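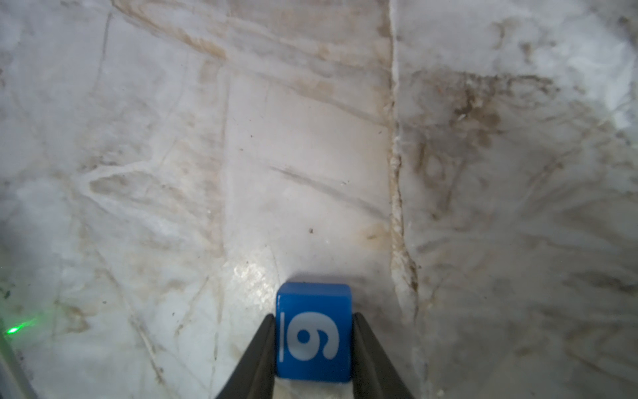 Un cubo azul con el número 9, sobre una superficie de aspecto marmóreo.

Los cubos numerados vuelven a las mesas del centro vecinal

La ludoteca del centro vecinal Stasska reabre en agosto, por las tardes, con una colección de 149 cubos numerados que llevaba tiempo guardada en el almacén. Entrada libre hasta completar aforo. La sala pequeña abre a las cinco y cierra a las ocho.

La colección se llama Nondton y la montó Natália Moreira, maestra de primaria ya jubilada, cuando todavía daba clase en el barrio. Cubos de colores, un número por pieza, cantos algo redondeados. Nada de pilas ni de pantallas. Se usan para sumar, para ordenar, para juegos de memoria y, según reconoce la propia Moreira, sobre todo para hacer torres y tirarlas.

«Los niños empiezan por la torre, siempre. Luego alguno pregunta qué número le ha tocado y ya tienes la clase hecha», cuenta por teléfono, con prisa, camino de la sala.

El detalle que más preguntas levanta entre las familias es la rayita blanca junto a la cifra. Sirve para distinguir el 9 del 6 cuando el cubo aparece girado, cosa que pasa casi siempre. La raya marca el pie del número: si queda debajo y se lee un nueve, es un nueve. Los mayores lo pillan enseguida. Los de cuatro años discuten un rato, y algún padre también.

En las primeras tandas no la llevaban. «Teníamos partidas enteras mal contadas», recuerda Moreira. La marca se añadió despues de un torneo escolar que terminó con dos equipos reclamando el mismo premio, una caja de lápices. Se repartieron los lápices.

Del programa de este verano se encarga Ya-wen Hsieh, monitora del centro. Ha preparado siete juegos, explicados en fichas plastificadas que estarán en la entrada. El más sencillo, la escalera: poner los cubos en fila de menor a mayor. El más difícil, el Kalniņš, para parejas, con cubos boca abajo y un reloj de arena. Lleva ese nombre por el vecino que lo propuso y que sigue sin perder una partida, al menos que conste.

Hsieh pide a las familias que no se asusten con las reglas. «Se aprenden jugando. Si una ficha no se entiende, se pregunta y ya está.» Las fichas están en castellano; habrá versión en portugués más adelante, falta imprimirla.

El gasto del programa ha sido pequeño. La asociación Astivent puso 300 euros para cajas nuevas, fichas y un juego de etiquetas. Las cajas viejas se rompían por las esquinas y los cubos acababan por el suelo de la sala, o directamente en los bolsillos. Faltan todavía 3 piezas de la serie original. Si alguien las tiene en casa puede dejarlas en el buzón del centro, sin explicaciones.

También habrá préstamo. Una caja por familia, una semana, con apunte en el cuaderno de recepción. Se devuelve completa, a ser posible. El préstamo no incluye el reloj de arena, que solo hay uno y ya está pegado con cinta.

Los grupos van por edades. De cinco a seis, los pequeños, acompañados por un adulto. De seis a siete, primaria. La última hora queda abierta para todo el mundo, incluidos los abuelos, que el verano pasado acabaron ocupando dos mesas con una variante propia del dominó. Hsieh quiere recoger esas reglas por escrito antes de que se pierdan. De momento tiene media página y tres versiones distintas del final.

No hace falta inscripción para las tardes normales. Para la partida de parejas de fin de mes sí: en recepción, con nombre y un teléfono. Se admite a cualquiera a partir de ocho años. Premio por decidir, puede que otra vez lápices.

Moreira estará en la sala la primera tarde para explicar los juegos y enseñar el cuaderno donde apuntaba las partidas de sus alumnos. Tambien busca a antiguos participantes que recuerden alguna regla que no aparezca en las fichas. Pueden dejarle una nota en recepción, en horario de apertura.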